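Fixing a wrist camera that drops out when the arm moves

This covers a fault we chased on the two-arm bench setup at Pledham. The wrist camera worked fine with the arm parked. As soon as the wrist rolled past a certain point, the picture froze and the control program went on using the last good image. The arm then moved on stale data, which makes this a safety matter as well as a nuisance.

Before you touch anything

Stop the program, put both arms in their rest pose and cut motor power at the supply. Support each arm by hand as the power goes off, or it will sag onto whatever is under it. Keep the computer running so you can read the log.

Step 1. Find the dropouts in the log

Open the Druvolon log and search for "frame timeout". Our limit is 150 milliseconds. On the bad run the log had 2,189 lines, and the first timeout was on line 645. Write down the wrist angle at each one. If they bunch up at one angle, suspect the cable. If they are spread evenly, look at the hub or the computer first.

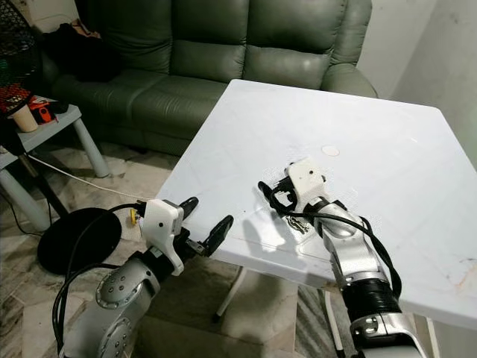

Step 2. Move the joint by hand

With motor power still off and the camera feed open on the screen, roll the wrist slowly from one limit to the other. Have a second person watch the feed. Eetu Eskola did the watching for us and called out each freeze. Ours came at the same spot every time, on the way out and on the way back.

Leave the cable alone during this test. If you hold it, you take the strain off the plug and the fault may hide.

Step 3. Check the plug and the slack

Unplug the cable at the camera end and look for bent contacts or a cracked shell. Plug it back in and roll the wrist again. At full roll there should still be a loose curve behind the plug. Ours had gone tight — the tie on the forearm had slid down and taken up the slack.

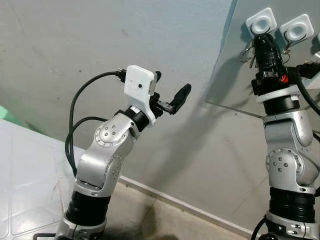 Step 4. Replace and re-route

Fit a new cable even if the old one looks good. Anchor it to the wrist bracket with 50 mm of free length between the anchor and the plug. Check that the loop can't reach the fingers or get pinched at the elbow.

Step 5. Make the program stop on a stale image

The new cable cures the dropout, but the program still needs a stop of its own. In the Zalusetti config, set stale_frame_action to halt. The default is hold_last, and that is what let our arm keep going. Genivaldo Toledo found the same default on the Macapagal setup, so check every machine you have.

Step 6. Test

Restore power, clear the area and run at low speed. Stay out of reach and pull the camera plug at the computer end. Both arms should halt. If only one does, the setting was saved for one side and you need to repeat step 5 for the other. Then reconnect, restart and run the full wrist range with the log open.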